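Graltance working group on household chores – minutes, September 21, 2023

1. Obi trials. The group reviewed 212 attempts at picking up and putting away groceries at the Carwood site. Of these, 127 were completed without help. Rigid boxes gave few problems. Soft packaging remains the main cause of failure. 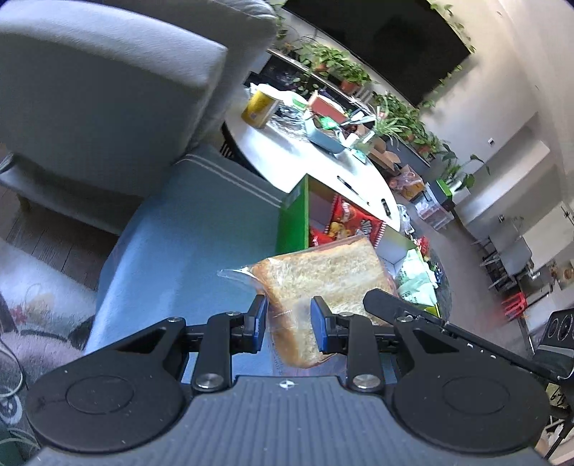

Grip force for bread and similar goods is to stay at the May setting until the next review. Crowded tabletops were discussed; no change agreed.

2. Shop floor. Prarkunstead asked whether shelf restocking could start this year. The view was no – more than 100 further trials are needed first.

3. Next steps. Six failed attempts to be rerun with slower closing. Results to be circulated before the next meeting.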